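5 min read

Bench notebook, December
Gripper replacement, budget page (third attempt)

Carrying over from the last entry: we have 450 left in small equipment, and whatever isn't committed by the end of the month goes back upstairs, where it will be used to buy chairs. I would like it to become gripper parts first. I have nothing against chairs.

What's on the list so far:

Finger pads. The Adska ones are 94 a set. The Buler ones are 17 a set, and the listing describes them as "compatible," a word I have learned to read slowly. Compatible with what, it doesn't say. I wrote to ask and got a catalog back. The catalog also says compatible.

Wrist cable. Ours has been re-taped so many times that it's mostly tape. Kurnimbridge wants 230 for the proper molded one. It's a cable. I looked at the drawing for quite a while, hoping to find the part of it that costs 230, and I think it's the bend relief. Fine. The bend is where ours keeps quitting.

Spare screws for the housing. Adska sells these singly, like oysters. Going to the hardware drawer first.

So one Adska set and one cable comes to 324, before shipping, and leaves 126 for everything else. Two Adska sets and the cable is 418, which technically fits if shipping is free and we never drop a screw. Shipping from Adska has not been free in the lifetime of this notebook.

The other route is Buler pads as practice pads. Put the cheap set on while we're still teaching the arm where things are and it's bumping into them, then swap to the good set for any run that counts. I like this on paper. The catch is the swap: if the two sets differ in thickness at all, we recalibrate every time, and recalibrating eats an afternoon. An afternoon doesn't show up on the budget sheet, so by upstairs rules it costs nothing. By my rules it costs an afternoon.

Choo (the project, for whoever inherits this book) needs the arm working at floor level until spring at least. That argues for the cable before anything else. Low reaches put the worst twist on the wrist, and I can't see us getting through the winter on tape. Pads wear. Cables just stop, usually with somebody's manager in the doorway.

Also considered and crossed out:

- second gripper, complete. Ha.
- refurbished gripper, complete. Price was good until I got to the line about "cosmetic and functional wear."
- printing our own pads. We did this last year. See the page with the coffee ring. Do not do this again without reading that page.
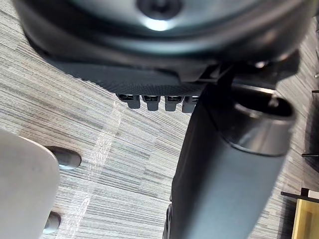 Eleni, reading over my shoulder, wants to know why the cable is getting its own line at all when it could go under repairs, which has a separate pot that hasn't been touched since summer. Her view is that a replacement for a broken thing is a repair, and that I've been treating repairs as if it were somebody else's money.

I have, a bit. If she's right, the 450 is free for pads, and two Adska sets at 188 leaves 262. That's room for screws, shipping, and one Buler set at 17 just to find out what compatible means.

To do:
- ask upstairs whether a cable counts as a repair. Phrase it as a statement.
- get the Kurnimbridge quote reissued with the word "replacement" on it
- measure the current pads before ordering anything, both sides, with the good calipers
- find the good calipers

4:40 p.m. Repairs says yes, provided the old cable is handed in. They want it without the tape. There may not be a cable in there.

Questions about this notebook: ask at the bench | © the workshop | Back to top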